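Home Archive Bench notes Parts Contact

Sanderari hand gripper kit, second look

I have had the Sanderari two-finger kit since June. My first post covered assembly, which took 104 minutes with the printed manual and one call to Xinyi Xu, who owns the older Deng version. The notes below cover pads and opening range.

The kit ships with 6 spare pads. They are cut slightly oversize and have to be trimmed to the finger face. I put the first pair on with the supplied adhesive and ran roughly 500 grasps on paper cups and marker pens before looking at them closely. The right pad is scuffed at the lower corners and has a small lip along the top. The left one is torn at the bottom and a flap of it hangs loose. 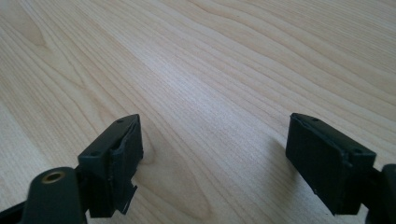

Pad wear

The tear starts at a corner, so I blame my trimming first and the adhesive second. Xinyi rounds her corners with a nail file and gets longer life from the same material. I will do the same on the next pair. Replacement pads from Dekisetti cost 27 dollars a set, too much for foam.

The finger bodies are fine. The screws have stayed tight and I have no complaint about the plastic.

Opening range

Wide enough for a mug, if you come in straight. Thin parts lying flat on a table are harder – the torn flap catches first and pushes them away. The Iva fingers handle washers better but cannot take a mug at all.

I am keeping the kit. Next on the bench is a different adhesive.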